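Frans Postma on driving to Jondura the long way

When I rang Frans Postma to ask whether he'd talk to me about his trip, he said yes before I'd finished the question, and then kept me on the phone for an hour about ferry snacks. So I knew we'd get along. We met properly a week later at his kitchen table, with a pot of coffee and a road map so worn along the folds that the middle of the country had more or less gone.

The plan, he told me, had been simple enough. He and his sister would pick up a hired camper in Coppens in February, drive it to the coast at Jondura, and be home in 19 days. "I'd worked it all out on paper," he said. "Every stop, every petrol station. My sister looked at it and said it was lovely, and then she asked where the bit was where we had lunch."

They lost the first morning to the hire desk. The camper they'd booked had gone out to somebody else, and the one left in the yard was older, longer and had a passenger door that opened only from the outside. "So for nearly three weeks I was a gentleman," Frans said. "I got out, I walked round, I let her out. In the rain, too, and there was plenty of that."

The trouble proper began outside Zukitz, a small town he'd picked because he liked the look of it on the map. The pass above it was shut by snow, and the man at the barrier suggested they try again in 2 days, or possibly after that - he wouldn't be drawn. The other way round added 418 kilometres. Frans wanted to wait. His sister wanted to drive. They sat in the bakery and argued about it so politely that the woman behind the counter brought them a plate of buns and told them to take the valley road.

"And thank goodness," he said, getting up to see to more coffee. "We'd have missed the whole river. We'd have missed the goats! I have never been looked at like that by an animal."
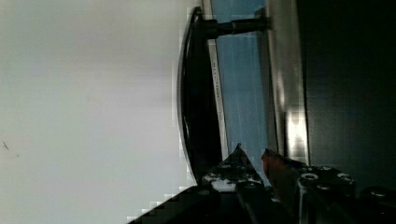
The black handle, close up.

He came back to the table with the pot and a biscuit tin full of receipts, which he'd kept for reasons he couldn't quite remember. One was from a guest house called the Clarkell, where they'd treated themselves to real beds after a night parked next to a very busy level crossing. He had written the mileage on the back. They did 1,916 kilometres in all, and he's still rather proud of that, though his sister did most of the driving after dark.

I asked him what Jondura was like once they got there. He thought about it for a good while.

"Closed," he said. "Nearly all of it. We had chips on a wall, and the wind took half of them. Then we walked down to the water and she put her feet in, in February, and screamed so loudly that a man came out of his house."

They're planning another one, to the north this time, and he has already started on the paper. Lunch is marked in red.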